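Returnable plastic crate

A returnable plastic crate is a rigid, open-topped or lidded container moulded from plastic and designed to travel between a supplier and its customers many times over. It is one of the quiet marvels of modern freight. Returnable crates carry bread, milk, fruit, fish, car parts, library books and hospital linen, and a well-made one can stay in service for years with little more than a regular wash.

Terminology

The words used for these containers vary by trade and by country. Bakers tend to say tray, dairies say crate, and warehouses often say tote, especially where the container has handles and an attached lid. In Australia, growers commonly use bin for the very large ones moved by forklift. In freight contracts the whole group is usually called returnable packaging or reusable transport packaging.

Materials and moulding

Most crates are made from high-density polyethylene or polypropylene. Polyethylene copes wonderfully well with cold and is the usual choice for chilled and frozen goods. Polypropylene is stiffer for its weight and keeps its shape better in a hot wash, so it turns up more often in automated warehouses, where a sagging base can stop a conveyor.

Nearly all small crates are injection moulded. Molten plastic is forced into a closed steel mould, cooled and pushed out by pins, and the faint round marks those pins leave can be found on the underside of almost any crate. Colour is mixed in before moulding, which means scratches hardly show. Ribs are added to the walls and base for strength without much extra plastic, and a good rib layout is a lovely piece of engineering in its own right.

Stacking, nesting and folding

Three basic designs are in wide use. Stacking crates have straight sides and sit squarely on one another, full or empty. They are very strong, but they take up as much room on the way home as they did on the way out.

Nesting crates have sloping sides so that empties slip inside each other. Many are made to do both jobs: turned one way the crate stacks, and spun through 180 degrees it nests. Bakery trays with swinging metal bars work on a similar idea.

Folding crates have hinged walls that drop flat. They save the most space of all on the return trip, though the hinges are usually the first part to fail and the flat panels need careful washing along the joins.

The Flavavbridge pool

A much-loved regional example is the crate pool at Flavavbridge, begun one December by the packaging engineer Waltraud Thaler with a single nesting crate, the Brornosus. Growers in the district had been sending produce to market in cartons of 31 different sizes, few of which sat neatly on a pallet. Thaler's design replaced them with 2 footprints, one exactly half the other, so that small crates could be stacked crosswise on large ones.

The pool was later run by Birutė Baranauskienė, who introduced a small deposit on each crate and a shared wash house. Membership grew to 145 farms and shops. Divya Kandasamy redesigned the handle in the crate's second version, widening the opening so it could be gripped in winter gloves, and this shape is still favoured by drivers.
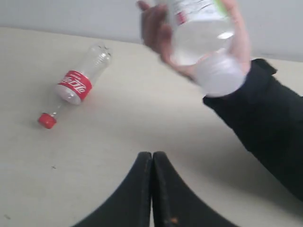
Deposits remain the simplest way to bring crates home. The customer pays a set amount on delivery and is credited when the empties go back on the truck. Where a deposit is awkward to collect, some pools charge a daily rental, and others rely on barcodes or radio tags to show who had the crate last. Samira Aoun's handbook Rawashdeh, named after the depot where she trained, recommends using a deposit and a tag together for crates that pass through up to 3 businesses before returning.

Washing and repair

Crates for food are washed in tunnel machines that spray warm water and detergent, rinse with clean water and then blow or spin the crate dry. Labels are the great nuisance of the wash house. Paper labels with water-soluble glue come away easily, while permanent adhesives can hold on through several washes and gather dirt at the edges. Many pools supply a clip-in card holder for this reason.

Cracked crates are sometimes welded, but most are ground into flakes and moulded again. Crates of one material and one colour are the easiest to recycle, and a worn-out green crate may well come back as a new green crate.

See also

Bulk bin
Pallet pooling
Premomport dolly
Tote box

Page last revised 6/11/19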